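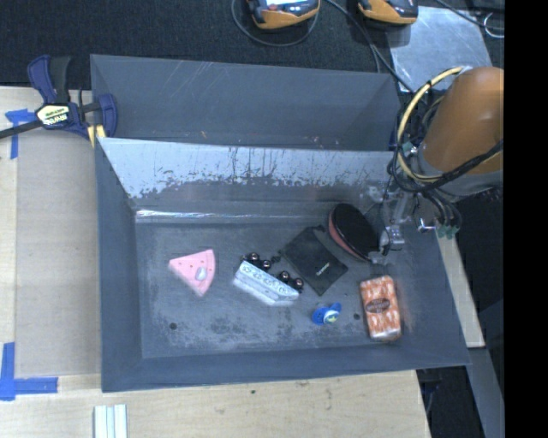
January, just after lunch

Right, second go at the walnut batch and I'm much happier with this one! Weighed out 100 g of the wool from Ultham (the scoured stuff, not the greasy fleece at the back of the cupboard) and left it soaking overnight in plain tap water. Forgot to write down the alum last time, so for the record: 12 per cent, dissolved in a mug first, then stirred in slowly.

The Veneleo recipe wants the pot held just under a simmer for an hour. I gave it an hour and a half, partly on purpose and partly on the phone. Colour is a good warm brown, a shade redder than the old Desjardins sample card, number 635, which is the one I keep trying to hit. Still can't get that greenish edge. Iron, maybe? A tiny pinch, I made a horrible mess with iron in the autumn.

Used some 3205 ml of water in the end, as the jug is marked oddly and I topped up by eye (sorry).

If anyone wants the leftover bath it's in the lidded bucket under the sink, good for one more pale skein I'd think. Please don't use the Goltar thermometer, it's reading four degrees low again. Next: same again with half the walnut, and rinse in cooler water.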